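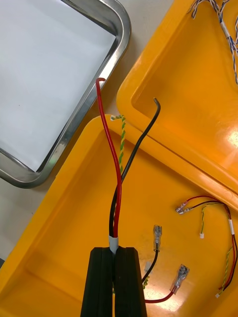 21 June 2026

Finished the last base on the Brididon infantry this morning. I started them in February and I am glad to see the end of them. The flock was still a bit tacky when I put them in the box, so I left the lid off and put the box on top of the bookcase.

Spent an hour after breakfast going over the army list for the river game. We are playing to 631 points, an odd number that comes from the campaign rules. Each side gets a base amount and then adds what it earned in the previous round. I earned less than I hoped. The list I want comes to 8 points over. I can fix it by dropping the second mortar, or by taking the veteran rating off one platoon. I wrote it out both ways and still have not decided. The mortar has done very little in the past three games, but I painted it, and it seems a shame to leave it in the case.

Set up the table at noon for a solo run. I used the new river pieces. They lie flatter than the old ones, which had curled at the ends from being stored on their sides. I put the town on the east bank and called it Bamari, same as on the campaign map, with the mill at the north end and the church close to the bridge. Two fords, one of them only good for infantry. Hedges wherever there was room. I ran out of hedges before I ran out of fields, so the southern part is open ground and will stay that way.

Played the attackers first. The scenario gives them the first turn and a free scout move, and I had always thought of the scout move as a nice extra. Today it mattered a lot. My two armored cars got to the upper ford before the defender had anything in place, and from then on the defender was reacting to them. By turn four I had infantry across. The bridge held until turn six and then went all at once when a platoon failed its morale roll by one.

Swapped the forces around after lunch and played it again with the same setup. The attackers crossed the upper ford again, this time a turn later. I think the scenario is too easy on that side. Options:

Move the upper ford further north, so that the scout move does not reach it.

Give the defender one unit in ambush.

Take away the free scout move and give the attacker a few more points.

I like the ambush best. It uses a rule we already know, and it makes the attacker think about every hedge. The third one means doing the points over again, and I have had enough of that for one day.

Read through the new rulebook between games. I have had it for a few weeks and had only looked at the parts I needed. The section on morale is much better than before. In the old book you checked one table for the platoon and another for the company, and then there was a note on a different page about what happened if the leader was gone. Now it is all one roll with two modifiers. I missed the old way for one turn and then stopped thinking about it. The rules for smoke I still do not understand. It says that smoke blocks the line of sight past it, and also that a unit in smoke can be seen at short range. It does not say what happens when the unit is half in and half out. I played it as fully in. I will ask at the club.

The reference sheet at the back has a mistake on it. The range for light anti-tank guns is given as 30 inches on the sheet and 24 in the main text. I went with the main text. Wrote the right number on my copy in pencil.

The Rutkowska buildings came in the mail in the middle of the second game, so I stopped to open them. It is a farmhouse, a barn and a length of stone wall. The barn roof lifts off and there is enough floor inside for a team on a medium base. The wall is cast in short lengths and two of them had bent a little. Hot water should take care of that. The farmhouse is larger than I expected from the listing and next to my older buildings it looks like a manor. It can be the manor, then. There is one on the map and I had been using a shoebox lid with a card on it.

I washed all the parts in dish soap and left them on a towel by the sink. Primer tomorrow if it is dry out. I am nearly out of gray, and the black makes stone colors come up too dark.

Counted the dice while I was putting things away, because the bag felt light. There are 84. I do not know how many there were to begin with, so that did not help much. Found one under the radiator, so 85 now. The small green ones are hard to see on the mat and I am going to stop using them.

I have started a page on Arora, which is what I am calling the next campaign. Same rules, different ground. Hills and one long road, with very little water. I want a map with fewer places on it this time. The current one has so many villages that half of them have never been fought over, and people forget which ones they hold. For Arora I would like every place on the map to be worth a fight. I also want supply to matter, but in a simple way. One idea is that a force that cannot trace the road back to its own edge loses its reinforcements in the next game and nothing else. No tracking of fuel or shells. We tried tracking shells once and the paperwork took longer than the battle.

I drew the road in and marked the two passes. Then I rubbed out one of the passes and drew it again closer to the middle. It needs a railroad, maybe, but I do not have the track for it and I am not buying more this year.

Left the table up. The second game is at turn five, and I wrote the turn number on a card and stood it by the bridge. If I have time tomorrow evening I will finish it with the ambush added for the defender, which is not a fair test starting from the middle, but it will give me some idea.

Still have to cut the list down by 8 points. Leaning toward dropping the mortar.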